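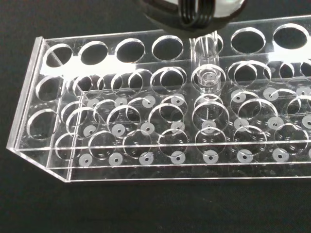 About Zurell Laboratory Services

Zurell is a contract testing laboratory in Widbridge. We test water and process liquids for food plants, small manufacturers and towns in the area. The company has 35 employees, most of them at the bench or in sample receiving.

How we work now

Until three years ago, every tube in the building was racked by hand. On a busy day that meant 300 tubes before lunch, and the same few people did it each time. Sore wrists and thumbs were a regular complaint.

Robot arms now do much of the racking. A tube is held upright, lined up with an open hole in the top row of a clear acrylic rack and let down into it. Our technicians set up the runs, check the labels and decide what to do with a sample that looks wrong.

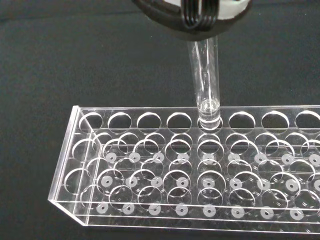
What changed for our staff

No jobs were cut when the arms came in. Two racking positions became run operator positions, at a higher pay grade, and training is done on paid time. The early shift now starts at 7 a.m. instead of 5.

Some things got harder. Operators have more screens to watch, and a stopped run has to be cleared before the next one can start. We added a second operator to the afternoon shift for that reason.

Where to find us

Our main lab is in the Koppel Building, Room 503. Samples can be dropped off there or at our Lurton counter, which closes at 3 p.m. We are hiring run operators, and lab experience is helpful but not required.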